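Small kitchen, big feelings: a chat with Efua Addo

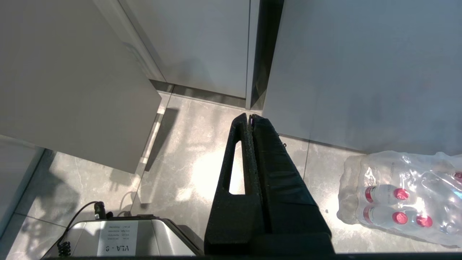

Light gray cabinets and marble-effect tile in Efua's kitchen, with the water pack on the floor.

I've wanted to get Efua Addo talking about her kitchen ever since she told me she'd spent almost 100 evenings on it. She laughs when I bring it up. "I was working full days! You come home, you eat a sandwich, you pick up a screwdriver, and by ten you've hung one door and you hate it."

So why gray? (I had to ask, my own kitchen is bright yellow.) "My sister wanted white and I wanted green, so gray is what happens when you let family help," she says. The fronts are completely flat, no panels or trim, and she is very firm on that point. "I grew up wiping grease out of grooves with a toothpick. Never again."

The floor was the big splurge. She went for large tiles with a pale marble look, and Fiifi Kwofie laid them over 2 weekends in May. "Fiifi wanted smaller ones so there'd be fewer awkward cuts. I said no, I want thin grout lines and not many of them. He grumbled, but he did it, and now he sends people over to look!"

I'm a sucker for storage talk, so we got onto the doors. Efua's advice is to stand in the room and swing every one of them before you order anything. "Mine were on paper for months and they looked great on paper. Then I taped the swing out on the floor and found 2 that would have hit each other. Margaux Royer saved me there, she flipped the hinges on the plan and we were fine."

And the bottled water? She buys it by the pack and it lives on the floor. "I had a shelf planned for it. Then the shelf got pans. I keep saying I'll find it a home, and then I buy another pack."

Next up is the lighting, which she's been putting off, and a decision on handles. She has a drawer full of samples and doesn't like any of them. If you've got a favorite, send it my way and I'll pass it on to her!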